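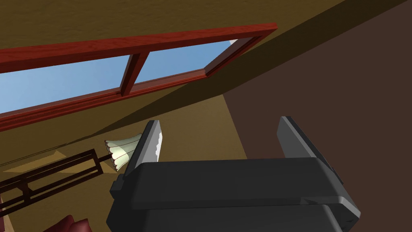

Chapter 7

Views from the Wrist: Simulated Cameras and Closed-Loop Control

7.1 What this chapter covers

Chapter 6 treated the camera as a fixed instrument. It stood on a post, it was calibrated once, and every pixel could be traced back to the room through a single transform that never changed. That arrangement is easy to reason about, and it is a good first choice for sorting parts on a table. It performs poorly when the arm reaches into a cabinet, when the hand covers the object at the moment of grasping, or when the required accuracy is finer than one pixel of the fixed view.

In this chapter the camera rides on the arm. The transform between camera and room is now a function of the joint angles, and any error in the joint angles is also an error in the apparent position of everything the camera sees. In exchange, the camera goes where the hand goes. The transform between camera and gripper stays constant as long as the mount is rigid, so the two fingers appear in a predictable part of every image.

We work almost entirely in simulation. The exercises use the Kolard simulator introduced in Chapter 3, with the Bilileo control library on top of it. Readers who have not yet installed both should do so before Section 7.4, following Appendix B.

By the end of the chapter the reader should be able to

write the full chain of transforms from the room to a wrist camera, and state which links depend on time;

mask the gripper out of an image without masking the object;

detect a view that carries too little information to act on;

close a control loop around image measurements with a known delay.

7.2 Terms and notation

We use W for the world, B for the arm base, H for the hand, and C for the camera. A transform written T_WC takes a point expressed in C and gives the same point expressed in W. Subscripts therefore cancel from the inside when transforms are multiplied:

T_WC(q) = T_WB T_BH(q) T_HC

Here q is the vector of joint angles. T_WB is fixed by where the base is bolted down. T_HC is fixed by the camera mount. Only the middle term changes as the arm moves, and it is supplied by forward kinematics (Section 4.3).

The camera frame has its z axis pointing out through the lens, x to the right of the image and y down. Kolard follows this convention in its image interface. Its scene files use a different one, with z up. Mixing the two is the most common mistake in student submissions for this chapter, and it gives a result that is wrong by a quarter turn or a half turn and is otherwise entirely plausible.

The word "up" needs care. In a fixed, level camera, up in the image and up in the room agree. In a wrist camera they agree only by accident. A window whose sill is level in the scene file may cross the image on a diagonal, and a wall corner that is vertical in the room may appear at any slope. No code in this chapter may assume that gravity points toward the bottom of the image. If the direction of gravity is needed, compute it:

g_C = R_CW(q) g_W

where R_CW is the rotation part of the inverse of T_WC.

7.3 The hand in the image

A mounted camera that can see the fingers will see them all the time. In a typical mount the palm housing fills a large area along one border and the fingers extend inward from it. This has three consequences for software.

First, part of the image never carries information about the room. A feature detector run on the whole image will find strong, stable corners on the gripper. Because these corners do not move between images, a motion estimator that trusts them will conclude that the camera is standing still. The effect is strongest when the background is plain. A painted wall offers very few features, so the gripper may supply most of the matches.

Second, the masked area is not constant. The palm is rigid with respect to the camera, but the fingers open and close. A mask drawn by hand for the open position will hide part of the gap when the fingers close, and a mask drawn for the closed position will leave finger edges exposed when they open. The mask must be computed from the finger opening, written here as w.

Third, the region between the fingers is the one we care about most. A mask that is too generous removes the object just as it becomes graspable. We therefore project the gripper mesh into the image for the current w and enlarge the result by a small margin. On the outside of the fingers the margin may be several pixels. On the inner faces it should be no larger than the error in w requires.

Procedure 7.1 Gripper mask

Input: finger opening w, transform T_HC, camera matrix K, gripper mesh M
1. Set the finger joints of M from w.
2. Transform all vertices of M from H to C.
3. Clip the mesh against the near plane of the camera.
4. Project with K and fill the resulting polygons.
5. Enlarge outward by m_out on outer edges and m_in on inner edges.
Output: binary mask, true where the gripper is visible

Step 3 is often left out. The palm housing may lie so close to the camera that some vertices fall behind the image plane, and projecting them without clipping places them on the wrong side of the image. The mask then contains large false triangles. The reference mesh supplied with the exercises has 2,457 vertices, and in the standard mount 67 of them need this treatment.

Simulated surfaces bring a further difficulty. Flat shading leaves a dark gripper with large areas of nearly equal color, so segmenting it by brightness looks easy. It then fails on the first pale highlight or contact pad, which falls outside the threshold and is reported as background. Geometry should decide what belongs to the gripper. Color may be used as a check.

7.4 When a view is not worth using

A controller that receives an image does not know whether the image is useful. Consider an arm that has rotated its wrist too far during a search. The camera is now aimed at the upper part of a room. The image is sharp, the exposure is correct, the time stamp is recent, and every low-level test passes. The target is nowhere in it.

The usual response is to run the object detector and accept whatever has the highest score. This is unsafe. Detectors return low-quality matches on furniture, fixtures and shadow edges, and a controller with no lower limit will servo toward them. We require a view to pass three tests before it is used for control.

The coverage test asks how much of the unmasked image falls inside the workspace. The workspace is a box in W, so its eight corners are projected into the image and the overlap is measured. If the overlap is below a set fraction, the view is rejected before any detector is run. The test is cheap and depends only on q.

The texture test asks whether the unmasked area has enough gradient to constrain motion. It uses the smaller eigenvalue of the summed gradient matrix. A single long edge, such as a shadow crossing a wall, gives one large eigenvalue and one near zero. Motion along that edge cannot be measured, and the test should fail.

The agreement test compares the predicted position of a known landmark with its measured position. Window frames and wall corners serve well, being large and fixed in the scene file. A difference larger than the expected joint error suggests that T_HC is wrong or that the image and the joint readings were taken at different times.

Shadows deserve a separate remark. A cast shadow on a plain wall is a true feature of the image and a poor landmark. It stays still while the light and the objects casting it stay still, and it moves when either does. In Kolard the light is part of the scene file and may be changed at random between runs. Landmarks should be taken from geometry only.

Example 7.1 A log from the search task

Ludivine Leblanc, who wrote the search routine used in the Cernport exercises, kept logs of every rejected view during testing. One run contains 1,234 images, of which 52 were rejected. Almost all of the rejections came from the coverage test and were grouped in two short stretches, each following a large wrist rotation. The planner had chosen those rotations to stay clear of a joint limit. They satisfied every constraint it had been given, and none of those constraints mentioned the camera. Section 7.6 adds one that does.

7.5 Time

Images arrive late. Even in simulation, rendering takes time, and an honest model of a real system delays the image by a fixed or random amount before the controller may read it. Let d be this delay. The image received at time t shows the room as it was at t - d, seen from the pose T_WC(q(t - d)).

Using the current joint angles to interpret an old image introduces an error that grows with speed. For a camera turning at rate r and looking at a point at distance z, the apparent sideways shift is close to r d z. The shift is zero when the arm is still, so the fault does not appear in static tests. A system that is accurate at rest and inaccurate in motion should be checked for this before anything else.

The remedy is to keep a short history of joint readings and look up the one that matches the image time stamp. Bilileo provides a ring buffer for this. It interpolates between neighboring readings, and it returns an error if asked for a time outside its range. Do not catch that error and substitute the latest reading -- doing so restores the original fault and hides it.

A second effect concerns stability. A loop that corrects the full measured error at every step will overshoot when d is longer than one control period, and may oscillate. We derive a limit on the gain in Section 7.7 using the Coşkun bound, which needs only d and the control period and makes no assumption about the arm.

7.6 Planning with the camera in mind

The planners of Chapter 5 treat all collision-free paths of equal length as equal. For an arm with a wrist camera they are not. One path may keep the workspace in view throughout, while another of the same length may turn the camera toward the ceiling halfway along and return it at the end. If the controller depends on images, the second path leaves it running blind in the middle.

We add a visibility cost to each node of the search:

c(q) = c_path(q) + a (1 - v(q))

where v(q) is the coverage value of Section 7.4, scaled between zero and one, and a is a weight. With a = 0 the planner behaves as before. As a grows, it accepts longer paths to keep the workspace in view. If a is very large it may refuse to pass through a narrow opening that hides the workspace for a moment, even when the goal lies just beyond. A useful starting value is the length of the detour one would accept in order to avoid a single blind node.

Computing v(q) requires the finger opening as well as the joint angles, because the fingers hide part of the view. During a reach with an empty gripper, w is known in advance and the mask can be stored. During transport, the held object must be added to the mask, and its shape may be uncertain. Section 7.8 treats that case.

Before reading on, load the scene for Exercise 7.1 and move the wrist through its full range with the planner switched off. Record v(q) at each step and plot it against the last joint angle. The curve is flat over part of the range and falls steeply at both ends. The location of the steep parts will be needed in Section 7.7.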